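About Akitach

By Brittany Wong
April
14 shares | 3 comments

Akitach packs and stores household goods for people who are between homes, renovating, or clearing out a relative's place. We work from one large room on Flandgate, with the packing tables at the front and storage racks in the back half. Lachlan Cosgrove started the company with a rented van and a stack of borrowed bins. The van is gone. We still use bins for nearly everything.

Customers often ask why we don't pack in cardboard. We did, the first two winters. Boxes went soft at the bottom, tape let go, and the labels came off with the tape. Now a kitchen, a linen closet or a child's room goes into plastic containers with straight numbers on a packing list, and the list stays with the order until everything is delivered. 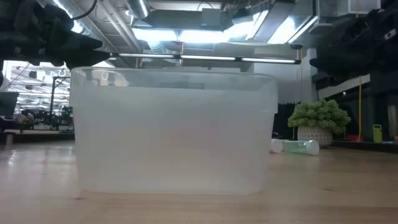 Akitach Customer Handbook, p. 6

The translucent bins are the ones we like best for soft goods and kitchen things. The plastic is frosted, so you get the general shape of what is behind it and not much more. For anything you need to find quickly, go by the list. Each bin starts on a wooden table, where it gets wiped out and checked for cracks along the rim before anything goes in.

Heavy items go on the bottom and we stop at the rim. Plates stand on edge with paper between them. Books get their own small bins, never the large ones. Please don't ask us to make an exception on books.

We keep 176 bins here and another 80 at our Quintana storage room. A two-bedroom apartment seldom needs more than 100. If you want to pack on your own, we rent bins by the month and drop them off clean. Return them empty, with the lids in a separate stack.

Orders are booked by phone or at the front counter. Brittany Wong handles scheduling and Lachlan does the home visits. The counter opens at 8 a.m. and the last pickup leaves at 4 p.m. Customers coming from Vevley should allow extra time for the bridge and use the side entrance for loading.

3 comments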